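"A translation is read twice before it is printed"

The office of Jiltero is on the second floor, above a shop that sells lamps. The small press publishes 14 books a year, and 8 of them are translations, mostly novels from languages that have few readers outside their own country. Its editor received me in February, at the end of a long morning of telephone calls.

I asked her how she chooses a book she cannot read herself. "I begin with the translator," she said. "If a good translator has carried a book in her head for two years, I want to know why." She then asks for 25 pages, and she reads them aloud, alone, with the door closed. A weak dialogue, she told me, is heard sooner than it is seen.

Her best-known title is Korkcombe, a family novel set on a salt farm. It was refused by larger houses, and the first printing was modest. "We sold 85 copies in the first month," she said. "I was worried, of course. Then the booksellers started to recommend it by hand, and by summer we had to print again."

She pays the translators before the book appears, and she puts their names on the cover. I wanted to know if this is expensive for a small press. She thought about it for some time. "It costs us a little. But the translator wrote every word that you read in the book. I don't find it generous, I find it correct."

We spoke also about the prize Trurer, for which two of her authors were on the long list. She does not like to talk of prizes. They help the bookseller, she said, and they make the author nervous.

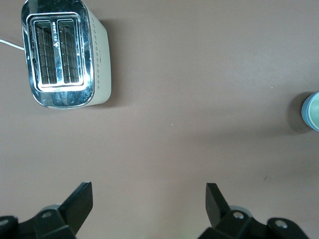 What comes next

In the autumn Jiltero will start a series of short stories, with the name Soylu. The first volume is already with the proofreader, and the second one has still no title.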